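Home Products Hand-held grippers Controllers Spares Support Basket (0)

We use cookies to remember your basket and to see which pages get read. Accept Settings

Tureck hand-held gripper, pair

Supplied as: left and right, with cables and marker cubes
Finger pads: soft, dark, replaceable
Stock: ships from the Zarnau store
Price: on request

We sell these, and we also sell the Gastow pair, so we have no great reason to talk you into one over the other. What follows is what our bench found when we put the two side by side in November. Some of it disagrees with the maker's leaflet. Where it does, go by the bench.

What the leaflet claims

"Natural as your own hand." It isn't. You are holding a handle with a jaw on the end of it and a cube sitting near your knuckles, and for the first morning you will knock the cube against everything. Salma Bouazza did most of our early runs and went back to the Gastow twice before she could put up with it. By the second week she preferred the Tureck for anything that needed both hands close together. She still prefers the Gastow for reaching into deep boxes.

"Ready in minutes." Plugged in, yes. Set up so that the recorded path matches where the jaw went, no. Allow most of an afternoon for the first calibration, and do it again if anybody drops one. Ours were dropped.

"Grips any household object." We don't know what any means. The list we used was our own: tissues out of a slotted box, small clear plastic pieces, a folded cloth, a mug by the handle, a bank card lying flat on a table. Out of 1,000 logged grasps the Tureck pair held 92 per cent to the end of the move. That sounds fine until you see how the failures fell. The card accounted for most of them. If your work involves thin flat things on hard tables, buy something else or fit a fingernail tip, which Tureck does not make.

The pads

This is the best part of the product. They give a little, they don't mark soft packaging, and changing one is a matter of two screws. They pick up fluff. Wipe them before a session, with water only. Fouad Salem tried a solvent wipe on one pair and the surface went shiny and useless. We now keep 12 spare pads on the shelf, and you should order some with the unit, as the makers put none in the box.

The cubes

Tracking depends on the cameras seeing at least one clean face. Fine out in front of you. Less fine when you cross your wrists or lean in over the table, and everybody leans in. The Gastow uses a ring of small markers in place of a cube and loses track less often in that position, but its markers scuff and have to be replaced as a set. We can't call a winner here. Ask yourself how your people stand when they work, then ask us for a loan pair and watch them.

The cables

Thin, black, and too long or too short depending on the job. We route ours down to the floor and tape them wherever someone might walk. The strain relief at the handle looks slight to us. After 5 weeks of daily use neither cable had failed, so this is a worry and nothing firmer.

Controller

Works with the Helmy box and with Tureck's own. The Helmy costs more and shows dropped samples as they happen. Tureck's own writes them to a file you find afterwards. Shaimaa Shawky lost a full session that way and has views on the subject. If you already own a Helmy, keep it.

Who should buy

Teams collecting two-handed table work with light, mostly soft objects, who have a decent camera above head height. Single-handed work doesn't justify the price of the pair, and Tureck won't split them. We have asked.

Returns

Unused pairs within the usual period. Used pairs only if the fault is theirs. Loan pairs go out with a deposit and a form on which we ask you to write down what went wrong. Please fill it in properly, as the bench notes on this page come partly from those forms.

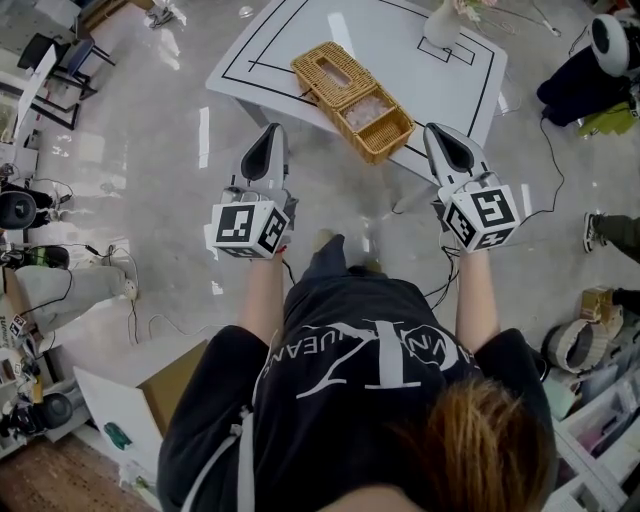
Ayman Abdelaziz: I'd go harder on the calibration than you have. We had two Tureck pairs on loan and the second drifted without being dropped at all, just from being put down on its cube at the end of each day. Hang them up. The bit about the bank card matches what we got.

Contact us | Delivery | Terms | © Zarnau Supplies | Back to top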